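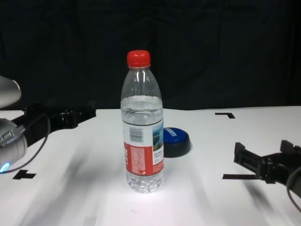
Kelly Figueiredo asked whether the marking scheme could be used without buying the whole bench, and the answer is yes. The tape set and the rule cards are sold on their own. The rest of this page covers the full Nestwood two-arm bench kit and the working rules supplied with it.

Nestwood Bench Kit, two-arm, table-top
Order code: 2831
Rule card set: 1711
Current rule issue: 10 Dec 2018

What the kit covers
The kit is a set of fittings, markings and written rules for a fixed table shared by two small arms with grippers. It is meant for handling trials with light household goods: bottles, tubs, push buttons, boxes. Arms and grippers are not supplied. The rules do not replace the arm maker's safety instructions or the risk assessment for your site. Where two limits differ, use the lower one.

Supplied
White matt table top
Black backdrop curtain with rail
Black marking tape
Template for corner and T marks
Rule cards, printed both sides
Blank log sheets, pad of 200

Rules for the table surface
1. Marks are laid from the template with the arms powered down. A corner mark (L) shows a target position. A T mark or a straight strip is a reference for setting up an arm or placing an object.
2. All marks are black. Coloured tape is kept off the top.
3. A lifted or torn mark is replaced whole. Do not patch it.
4. Residue from old tape is cleaned off at the next planned stop and noted in the log. Until then the patch is entered on the table drawing.
5. Only the objects named on the task sheet stay on the table during a run. Tools, pens and phones go on the side shelf.

Rules for objects
6. Bottles are capped before they are placed. The cap is checked by hand at the start of each session.
7. Liquid containers hold plain water. The fill level is written on the task sheet, as a part-full bottle tips at a different angle from a full one.
8. Labels stay on. If a label has worn through, use a fresh bottle and record the change.
9. Where one object stands partly behind another, the task sheet must say so and must name the camera views in which both can be seen.

Rules for the arms
10. Both arms start from the rest position with fingers open.
11. One arm at a time enters the middle zone unless the task sheet calls for a two-handed grasp.
12. Speed of either gripper in the middle zone is limited to 200 mm per second during set-up.
13. Cables are tied at the wrist and must have enough slack for full wrist rotation. A loop that can touch the table is allowed only if it cannot reach an object or a mark.
14. Indicator lights on both arms are checked against the maker's table before a hand goes past the front edge.
15. Hands stay off the table while either arm is enabled. Objects are reset with both arms stopped and the stop button within reach of the person resetting.
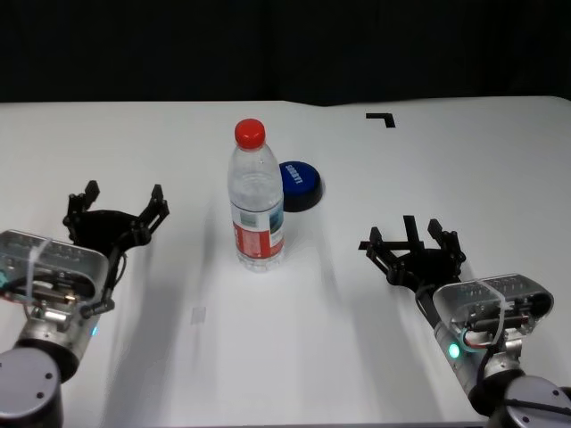
Rule 11 is too strict for handover work, Dewanti Sopacua wrote in her comments on the draft, and it should allow both grippers in the middle zone if their paths have been checked beforehand. The rule was kept as it stands for single-object tasks. Handover tasks now have a separate card, H2, which asks for a slow dry run with no object on the table and a second one with an empty, capped bottle.

Changes in this issue
Rule 4 now requires residue to be drawn on the table plan.
Rule 9 is new.
Rule 13 has been reworded. The November draft banned all cable loops, which could not be met with side-mounted arms.
Card H2 added.

Fitting notes
The table top is 325 mm deeper than the earlier Pliken top, and the old rail brackets will not fit. Check the depth before ordering a curtain by itself. The curtain should hang behind the far edge and clear of both arms at full reach. Light from overhead gives soft shadows; a single side lamp gives hard ones, and these can be mistaken for tape in some camera views.

Spares
Marking tape, black, single roll
Corner and T template
Log sheets, pad of 200
Rule cards, replacement set
Curtain, without rail

Quote the order code and the rule issue date when asking for replacement cards. Cards from different issues must not be mixed at one bench.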